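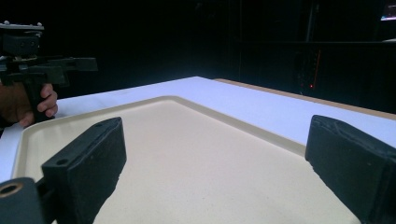

Figure 2.1 A beige plastic tray on a white-topped table.

Chapter 2
Quick Breads and the Muffin Method

In the first chapter we worked with yeast, and we learned that yeast asks for time. The doughs of the present chapter are called quick breads. Their gas comes from baking powder or baking soda, and the batter goes into the oven within minutes after it is mixed. Muffins, soda bread, corn bread and many kinds of loaf cake belong to this family.

The student who comes from Chapter 1 must forget one habit. With yeast bread we kneaded for a long time in order to build gluten. With muffins we want very little gluten, so the hand has to stop early. In the bakery school at Brenar, where the first version of this book was used, the most common mistake in the first practical lesson was always the same: the batter was stirred until it was smooth. Such a batter gives a muffin with a pointed top and long holes inside, which bakers call tunnels. The crumb is also tough when one bites it.

2.1 What you will study

The chapter begins with the two chemical leaveners and the question of when each is used. Baking soda needs an acid in the batter, for example buttermilk, yogurt or molasses. Baking powder already contains its acid in dry form. After this we take up the muffin method itself, then the choice of fat, and at the end the storing and freezing of baked goods.

Recipes in this chapter are given by weight. Cups are added in brackets for those who bake at home, but in the exercises only the weights should be used.

2.2 The muffin method in short

Mix the dry ingredients in one bowl: flour, sugar, salt and leavener. In a second bowl mix the wet ones, that is eggs, milk and melted butter or oil. Sugar is counted as dry here, although some older books count it as wet. Pour the wet part over the dry part and fold with a wide spatula. Stop when no dry flour is left at the bottom of the bowl. Small lumps may stay.

Fill the cups of the pan to two thirds and bake at once. The basic muffin of this chapter needs 20 minutes, and the blueberry muffin, when the berries are frozen, needs 26. A toothpick put into the middle should come out with a few crumbs on it.

Words to know before you continue

Leavener: a substance that makes gas in a batter or dough.
Double-acting: said of a baking powder that makes gas a first time when it becomes wet and a second time when it is heated.
Fold: to mix with slow, wide movements from the bottom to the top.
Crumb: the inner part of a baked product.

The Dendano corn muffin, which is less sweet and uses coarse meal, is treated separately in Section 2.5.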